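The Balloon Drawer

I have a drawer in my kitchen that holds nothing but balloons. It started with one packet of 50 for my niece's party and it has now swallowed the space where the tea towels used to live. I'm not sorry.

It was Elie Bitar who got me hooked. He runs a little party shop in Bresside called Fakhoury, and he'll talk about latex for as long as you'll stand there (I stood there for most of a Saturday). He can't bear the shiny primary colours you get in supermarket multipacks. What he loves are the soft ones — powdery blues, dusty lilacs, a green like the inside of a cucumber — and after an afternoon with him I loved them too!

His first rule is to stretch the balloon before you blow. His second is to stop sooner than you want to. A balloon filled to bursting goes thin and see-through and sulks by teatime, so leave it a bit soft and pear-shaped, and roll the neck round 2 fingers when you tie it.

I came home with 39 pounds' worth, which I hid from my husband behind the flour.

Where you do the blowing up matters as well. I used to do mine on the living room carpet, and the fluff stuck to everything. Now I clear a table and put a cloth down, an old grey one with fraying edges being as good as any. Pale colours show up beautifully against something dark, so you can see what you've got before you start pairing them.

Pale blue on a grey cloth, with a pinkish-lavender one lying deflated on clear plastic to the left. 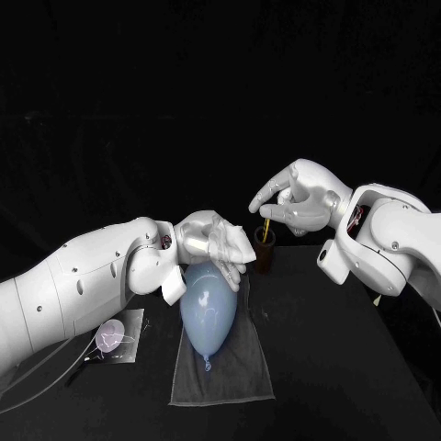 Keeping them going

Balloons hate sunshine and radiators. I blow mine up the night before and leave them in the spare room with the curtains shut, and I keep the unused ones in their packet, in the drawer. Elie says a year is plenty. Mine have never lasted that long — there's always another birthday.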